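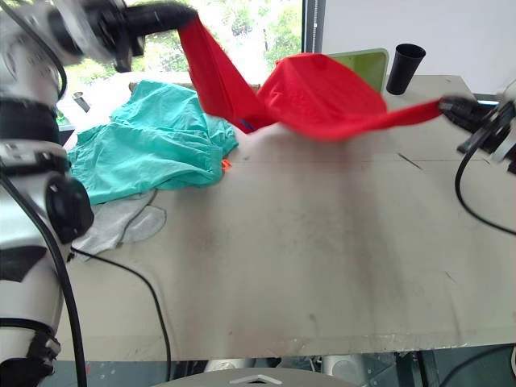

Red fabric, pulled tight between two ends.

Torkulix tabletop spin dryer, long-term review
by Silvia Doležal

I've had the Torkulix since January and I use it nearly every day, so I think I'm past the honeymoon and can write about it properly. Short version: I love this thing. Longer version follows, including the lid, which I don't love.

If you've never seen a spin dryer, it's a drum in a bucket. You put wet clothes in the top, close the lid, and it spins them very fast with no heat. Water runs out of a spout at the bottom into whatever you've put under there (I use an old roasting pan). Then you hang the clothes up and they dry in a fraction of the time. My grandmother had one the size of a trash can that walked across the bathroom floor. The Torkulix is much smaller and stays where you put it, more or less.

I live on the third floor with no dryer and a small washer that spins at a feeble speed. In winter a pair of jeans could hang on my rack for two days and still have damp pockets. Everything smelled a little bit like a basement. Now I run the jeans for four minutes, hang them before bed and wear them to work. T-shirts are even better. I do them in batches of three, and if I hang them near the window in the morning they're ready by lunch, even when it's raining out!

The motor is rated at 1,170 rpm, a lower number than some of the bigger machines claim, and I worried about that before I bought it. I shouldn't have. I weighed a bath towel on the kitchen scale straight out of the washer, spun it for three minutes, and weighed it again, and it had dropped by 10 ounces. That's water that used to end up in my living room air and then on the inside of my windows.

Loading takes a little practice. The first week I just dropped things in and got a terrible racket, because everything had landed on one side. What works is to curl each piece around the wall of the drum like you're lining a cake pan, with the heavy stuff low and the light stuff on top. Once it's balanced you get a steady hum. My downstairs neighbor says she can't hear it at all if I put a rubber mat under the feet, and she's someone who would tell me.

On to fabrics, since that's what I wanted to know when I was shopping. Cotton knits come out twisted but fine. You give them a good shake by the shoulders and pull the hems straight and most of the wrinkles go. I was nervous about my bright things, because I've had dye travel in a crowded load before, but I keep the colors apart and haven't had a problem.
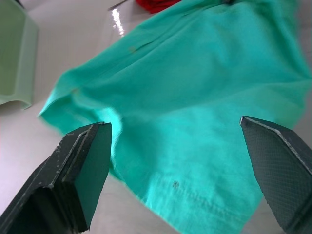 Linen is the one that creases badly, so I cut it down to a minute and smooth it flat with my hands before hanging. Wool sweaters are where the machine really earns its spot. I used to roll them in towels and kneel on them. Now they go in a mesh bag for two minutes and then flat on the rack, and they keep their shape beautifully. Swimsuits, same thing. Anything with big buttons or a metal zipper I turn inside out.

Before this I had a hand-cranked spinner from Mikuš. It was cheap and I have nothing bad to say about it for socks and underwear, but a towel would defeat it and my shoulder got tired. I also borrowed the Plilent from a friend for a weekend. It has a bigger drum and a nicer timer, and if you wash for a family I'd look at that one first. It was too tall to go under my bathroom shelf, though, and it took two hands and some swearing to carry.

Now the lid. It has a safety catch, which is good, and the catch is stiff, which is less good. You have to press down on the left side while turning, and nothing in the manual mentions this. I spent my first evening convinced I had a dud. The spout also sits very low, so a normal bowl won't fit under it unless you raise the whole machine. I set mine on the edge of the tub and let it drain straight in when I'm not using the pan. And the cord is short. I don't understand why cords are always short.

Cleaning is easy. I wipe out the drum, leave the lid up overnight and pull the lint off the drain holes when I remember. There's a little rubber ring around the spout that I managed to lose down the drain, and Itenach, the shop where I bought the machine, mailed me a new one without charging me for it. Very nice people on the phone too.

I paid 40 dollars less than list price because the box was dented. I'd pay full price for it now. My windows are clear in the mornings, the rack gets folded up and put away between loads, and I've started washing things on weeknights like a person with a real laundry room.

Pros: fast, small, gentle on sweaters, quiet with a mat
Cons: stiff lid, low spout, short cord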